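Effie McIver
@effiehangspaper

Several people asked me how I learnt to hang wallpaper, so I am writing it in one place. It is a long thread. I am not a professional. I have done four rooms in my life, and the first one was bad.

The first one was our bedroom in Ravstead, in May, with the window open. Please do not do this with the window open. The paper dried at the edges before I had reached the floor, and the joins opened a little, each one.

So, starting from the beginning. Before you buy anything, measure the height of the wall in more than one place. In my house the left corner of the sitting room is 21 mm higher than the right corner. The ceiling looks straight until you put a pattern under it.

Then find the repeat on the label. The repeat is the distance after which the pattern starts again. With a big repeat you throw away a lot of paper. I did not know this word when I came to this country and I bought two rolls too few.

For the sitting room I used six rolls. The calculator on the shop's website told me four. The man at Reveck (our decorating shop, behind the bus station) looked at my drawing for a long time and said six, and he was right.

Check that the batch number is the same on every roll. If you must buy one later, use it behind the wardrobe or above the door.

Now the walls. I washed mine with sugar soap, which contains no sugar as far as I know. I filled the holes, sanded, and then put size on the wall. Size is thin paste. It lets you slide the paper when you have put it in the wrong place, and you will put it in the wrong place.

Paste: I use Paterson, the one in powder. Mix it in cold water and stir longer than you want to. Leave it. Stir it again. If there are lumps, they will be under your paper for ten years and you will see them each evening when the lamp is on.

There is also "paste the wall" paper, where you put nothing on the paper itself. It is much easier for a beginner. I wish I had started with it. My second room was this kind and I finished before supper.

About choosing a pattern. My mother always had small flowers, because small flowers forgive a crooked hand. I like big leaves. Big leaves do not forgive, but they are good in a room where the furniture is plain, and most of my furniture is plain and white.
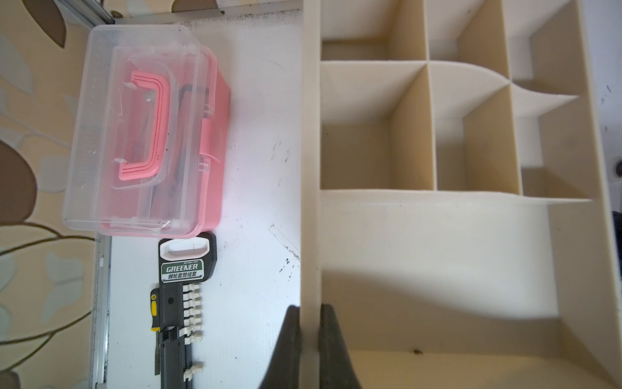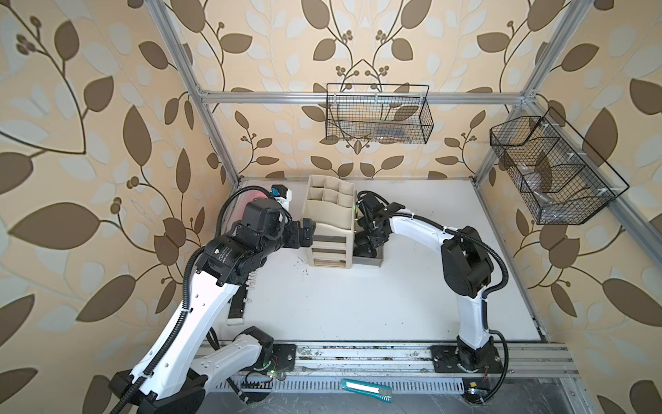 Brown leaves on a beige or peachy ground, with a white tabletop, in both. In the second one the pattern is mirrored on the back wall.

A question I get a lot: where do you start? With a big pattern, you start in the middle of the wall that people look at first, and you go out to both sides. If you have a chimney breast, start there. My first time I started beside the door, and half a leaf arrived at the chimney like a visitor with the wrong address.

Draw a vertical line with a plumb line. You can make one from string and a heavy nut. Do not trust the corner of the room and do not trust the door frame. In an old house they are both leaning, often in different directions.

Cut the first strip with a hand's width extra at the top and at the bottom. Lay the second one beside it on the floor and match it before you cut. Write the number in pencil on the back, and a small arrow for "up". My sitting room had 37 lengths, counting the short ones over the door and under the window, and I hung only one upside down.

(It is behind the bookcase. My husband knows about it. The guests do not.)

Corners: do not try to take a full width around the inside corner. Cut it so that only a little goes round, then hang the rest on the new wall with a new vertical line. You will lose a thin piece of the pattern. In a dark corner it is acceptable.

Change the knife blade often. I mean after every two or three strips. Wet paper and an old blade make a torn edge like from a bus ticket. I was saving the blades in my first room, which was false economy, as I learnt to say later.

Sockets: turn off the electricity at the board. Hang the paper over the socket, cut a cross from the middle to the corners, trim, then loosen the plate and push the edges behind it. Do not do this with foil paper, because it conducts.

If a bubble stays the next morning, wait one more day. Most of mine went away alone. For the one which did not, I made a small cut along the edge of a leaf and put paste under it with a child's paintbrush.

The hall is next. I have a sample of a pattern called Wina taped beside the coats, green with something like ferns, and we are walking past it for two weeks already to see if we get tired of it. I like it more in the morning than at night.

If you have papered a staircase by yourself, please tell me what you were standing on. I have a ladder, a plank and a lot of doubts. I read all the replies, but I am slow to answer in English.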